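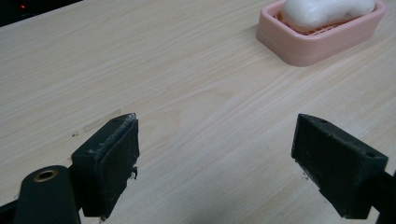 WITVILLE, October 2018

Chapter 8
Small Towns and the Work They Keep

When the Stollemell furniture works closed its main hall, Witville lost 526 jobs in a town of 3483 people. Economists call a place of this kind a single-employer town. Most of its households depend, directly or through local shops and services, on the wages paid by one firm. As long as the firm does well, such a town may be richer than its neighbors. When the firm cuts back, the loss spreads quickly.

This chapter examines how that loss spreads. The first section introduces the local multiplier, a measure of how much further income is created when a dollar of wages is spent close to home. A worker who buys groceries in Witville supports the grocer, who in turn pays a clerk, who may rent an apartment on the same street.
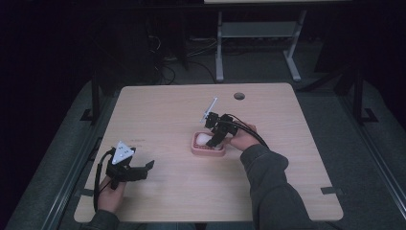
Part of each dollar leaves the town at every step. The grocer buys stock from a warehouse in Endel, and the clerk may shop there on weekends. This outflow is known as leakage, and it is usually larger in small towns than in cities. A town with few shops of its own keeps little of what its residents earn.

The second section turns to adjustment. Some workers who lose their jobs commute to a larger center. Others retrain, retire early or move away. In the Usuga valley, to which Witville belongs, 803 residents were traveling outside the valley for work by August – a daily movement that kept families in their homes but shifted much of their spending elsewhere.
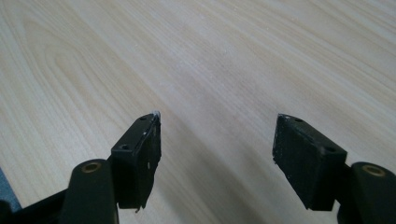

House prices tend to fall at this stage, and owners who wish to leave may find that they cannot afford to sell. Economists describe these owners as locked in. Renters move more easily, so the population that remains is often older than before.

Key terms: single-employer town, local multiplier, leakage, adjustment, lock-in.

Before reading Section 8.1, list the largest employers in your own town or county and note where their workers live.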